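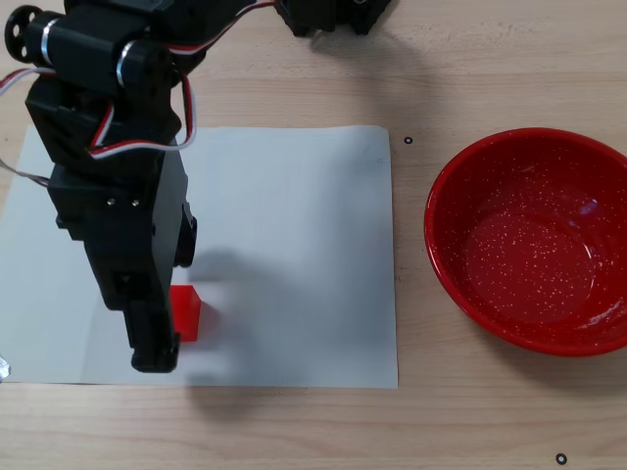
Section 4: Pairing the Stendari microchip feeder

Posted in January by Berhanu Asfaw

Search manuals and guides
Go

Read this section through once before you start. You will need the feeder, the mains lead, the Pikance app on your phone and the pet that will be using the bowl. If your pet isn't microchipped, use the collar tag supplied in the small bag and follow the same steps.

Before you begin

Put the feeder on a hard, level floor, away from radiators and out of direct sun. Keep it clear of metal bins, fridges and washing machines. Metal close to the entry hoop shortens the distance at which the chip can be read.

Caution: Do not use the feeder outdoors or in a shed without heating. Damp in the lid motor is not covered by the guarantee.

Setting up the feeder

1. Push the mains lead into the socket at the back until it clicks. The light on the lid turns amber.

2. Open the Pikance app and choose Add Device, then Feeder. Keep the phone in the same room.

3. Type in your home wi-fi password. The feeder only works on the 2.4 GHz band. If your router uses one name for both bands, it will normally sort this out by itself.

4. Wait for the light to turn green. This can take up to 2 minutes. Do not unplug the feeder while the light is flashing.

5. Give the feeder a name. If you have more than one, use the room or the pet's name so that the alerts make sense.

Pairing your pet

6. Put a small amount of your pet's usual food in the bowl and slide the bowl in until it sits flat.

7. Press and hold the button marked LEARN until you hear one beep. The lid opens and stays open.

8. Let your pet put its head through the hoop. Two beeps mean the chip has been stored. The lid closes when the pet moves away.

9. Check that the chip number in the app matches the one on your pet's paperwork.

Note: The feeder stores up to 9 chips or tags. To remove one, open the Pets page in the app and swipe left on the name.

Getting a nervous pet used to the lid

Leave the lid in Training Mode for the first few days. It stays fully open at first, then closes a little further at each stage. Move on a stage only when your pet is eating normally. Cats usually need longer than small dogs.

Caution: Never hold a pet's head in the hoop. If the lid meets any resistance it stops and opens again, but a frightened animal may refuse to go back.

Portion weights

The scale under the bowl must be set to zero with the clean, empty bowl in place. Press ZERO once and wait for the beep. The smallest portion you can set is 20 g. The app keeps the last 3000 meals and then starts to overwrite the oldest.

If the chip is not read, turn the feeder so the hoop faces away from the wall, wipe the inside of the hoop with a dry cloth and repeat steps 7 and 8. If it still fails, contact the Tretham service desk with the serial number from the base.

Comments

Ebise Fikre
Step 7 didn't work for me until I updated the app. Might be worth adding.

Berhanu Asfaw
Thanks, I'll put that in the next version.

Yilma
Does the collar tag need its own battery?

Berhanu Asfaw
No, there's no battery in the tag.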